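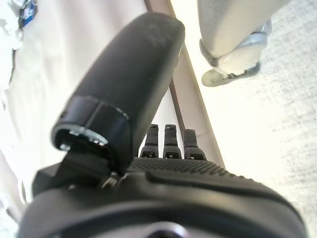 My question is about grip strength on a hand with no force sensors in it, and I'll try to keep it short, though I never manage to. We've been putting together a two-armed machine in the spare bedroom for 11 months now, my brother-in-law and I, and the arms more or less behave. The hands are where I lose sleep. The big finger on each one stands so much taller and thicker than the three little jointed ones next to it that any closing speed that suits it seems wrong for them, and the dotted palm grabs at cloth before I want it to. I'm working on picking a balled-up cloth off the bed with one hand while the other holds on to a thin plastic bag. Hard things are easy. With cloth I either close on air or pinch the runner along with it and drag the whole bed cover toward me. Motor current is all I can read back, through a Linlow board. Has anybody here got soft stuff working this way, and what did you set?

Judit Juhász
April 2020
5 comments

Hello Judit, and welcome to the very small club of people who ruin their own bedding! I went through the same misery last July with a single arm, also on current alone, so let me tell you what helped me and you can take whatever fits.

First, stop thinking of it as one close. I split mine into two moves. The small fingers come in first, slowly, until the current climbs a little over what they draw moving through empty air (measure that fresh each session, it drifts as the motors warm up). Then they hold, and only then does the big one come across. When I drove everything together the thumb always won and pushed the cloth out the side.

Second, come in from higher than feels natural. If the back of the hand is nearly flat to the bed you will catch the cover every time. I tip mine so the fingertips arrive before the palm does, and I aim for the tallest fold in the cloth and leave the flat bits alone. A smooth cover underneath is kinder than a knitted one, by the way — I lost a whole evening to my grandmother's blanket.

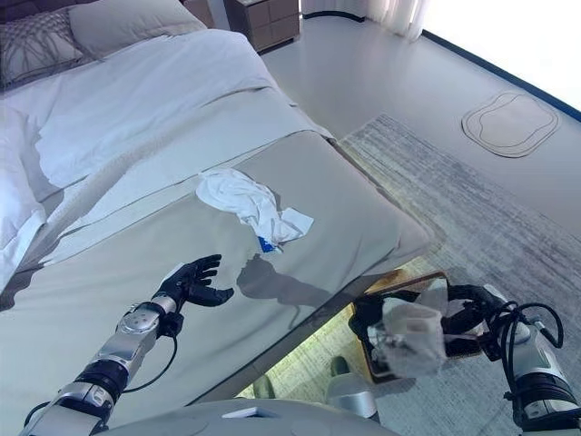 Third, the bag. Once it's in the hand, drop your holding current until it slips, then go back up a step and leave it there. A thin bag needs very little, and if you squeeze hard the fingers stall, heat up and then sag, and down it goes. I'd also get the bag hand steady before you start the other one moving, so you're only chasing one problem at a time.

Write down your numbers! I didn't, and had to find them all again after a reflash.

Teófilo Betancur
11 comments

get a hand with real fingertip sensors, you will save yourself months. I use the Nometti ones

Cleiton Cavalcanti
0 comments

Teófilo's two-step close is good advice and I do much the same. I'd only add that your palm can be tamed for next to nothing. I stretched a piece of old nylon stocking over mine and the cloth slides in before the fingers shut, where it used to stick halfway. You lose some hold on heavy things, so make it easy to take off again. Also check whether your board averages the current reading before it hands it to you. Mine did, by default, and I was always reacting to something that had already happened. Turning the averaging down made the numbers jumpy but the hand far more gentle. If you post your close routine I'm happy to read through it, I have more time than usual at the moment.

Hedvika Šimek
Share 5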